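Häufige Fragen: Können Maschinen schon im Haushalt und in der Werkstatt helfen?

Seite drucken | Per E-Mail senden

Kann ein Roboter heute Wäsche zusammenlegen?
Ein einzelnes Handtuch, glatt auf den Tisch gelegt: ja, meistens. Ein Korb mit gemischter Wäsche: nein, jedenfalls nicht ohne Aufsicht. Stoff verändert bei jedem Griff seine Form, und damit kommen die Steuerungen noch schlecht zurecht.

Wie lange dauert das?
In unserer Werkstatt in Wendthorpe braucht der Arm für ein Handtuch etwa 2 Minuten. Von Hand geht es in wenigen Sekunden.

Was klappt in der Werkstatt?
Gleichförmige Teile umsetzen, Kisten füllen, Schrauben vorsortieren. Bei Skastovwood läuft eine solche Station bis zu 24 Stunden am Stück. Die Teile müssen allerdings immer gleich liegen.

Was klappt nicht?
Kabel verlegen, Bezüge aufziehen, Gestelle aufbauen, unter Möbeln putzen. Solche Arbeiten machen bei uns weiterhin Menschen.

Warum sind die Greiffinger gepolstert?
Glatter Kunststoff rutscht auf Stoff ab. Die rauen Beläge nutzen sich ab und werden bei uns nach 1000 Griffen gewechselt.

Brauche ich einen eigenen Raum?
Nein, aber einen ebenen Boden und genug Abstand zum Arm. Kabel bitte so führen, dass niemand darüber läuft.

Kann ich ein Gerät ausleihen?
Zurzeit nicht. Die Warteliste für Vorführungen umfasst 50 Anmeldungen, neue nehmen wir im Januar wieder an.

Weitere Fragen
- Welche Greifer eignen sich für Textilien?
- Condel und Shibata: zwei Steuerungen im Vergleich
- Sicherheit am Arbeitsplatz mit Roboterarm

Kontakt | Impressum | © Werkstatt Wendthorpe | Nach oben
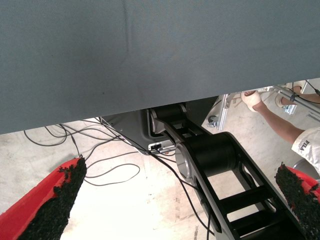

Mayu Ueda schreibt dazu, ihr würde es schon reichen, wenn ein Roboter die Spülmaschine ausräumt, auch wenn er dafür den ganzen Vormittag braucht. Zusammenlegen könne sie selbst.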